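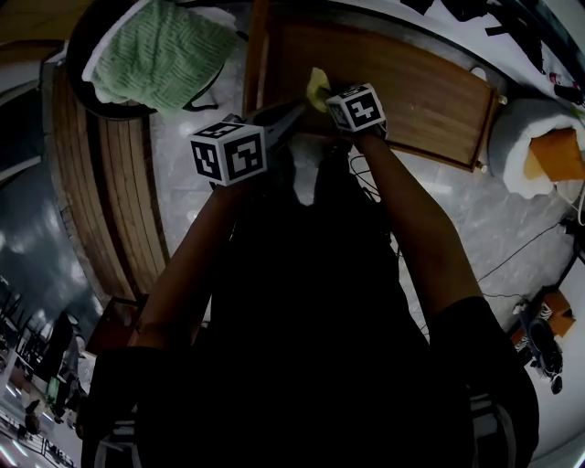

Garkby is a collection of notes, labels and short clips on putting small household textiles away: dusters, flannels, tea towels, hand towels and the odd sock that got in by mistake. We wanted to know where people put soft things when there is more than one sensible place for them, and how neatly they bother to do it! Most of the tidying happens at floor level, with a drawer lifted out and set down open side up, and a yellow cloth bunched small against the near edge of the wood is a very typical moment. The knitted towels live in a basket more often than in a drawer, like the green one draped over the rim of the black basket, and we label those as "draped" even when most of the towel is inside.

What you get

2585 clips, each covering one item and one place
items.csv – one row per textile, with colour, type and rough size
places.csv – drawers, baskets, shelves and cabinets
labels.csv – start state, end state and neatness for every clip
notes/ – free-text remarks from the labellers, lightly tidied

The notes folder is my favourite part and well worth an hour of your time. Chantal Dhillon wrote most of it, and her remarks on the difference between a fold and a lucky flop are better than anything in the official guide.

End states

folded: at least one deliberate crease, edges more or less together
bunched: gathered into a soft lump, no edges lined up
draped: hanging over a rim, rail or edge
flat: laid out in one layer
unclear: use this freely, please

"Bunched" and "folded" gave us the most trouble. Thin cloths hold a crease badly, so a careful fold can look like a lump a moment later. Each clip was labelled by 2 people working apart, and where they disagreed Aleksi Räsänen had the deciding look. Both original labels are kept in the file in case you would have sided with the other person.

Neatness runs from one to five. A five in a basket is a gentler standard than a five in a drawer, so please don't average across the two (I did this in the first draft of our report and Mared Vaughan very kindly caught it).

Known gaps

Over 1000 of the clips use wooden drawers, and plastic ones are badly under-represented. Large items such as sheets and bath mats are missing altogether. Yellow and green textiles turn up far too often – we bought a big mixed bundle and those were the colours in it. Rows from the January sessions have no size column filled in.

Splits

The test split holds back 60 textiles that never appear in training. Keep them out, even for colour checks.

Changes

June 12, 2019: basket rims and basket interiors are now separate places. Old place codes still load. Tyson Dufour fixed the spelling of "flannel" in items.csv, which had three versions.

Corrections are very welcome, especially from anyone who knits and can tell us what to call the different ribbed stitches. Send them to Aaliyah Desjardins with the clip number and the label you would give it.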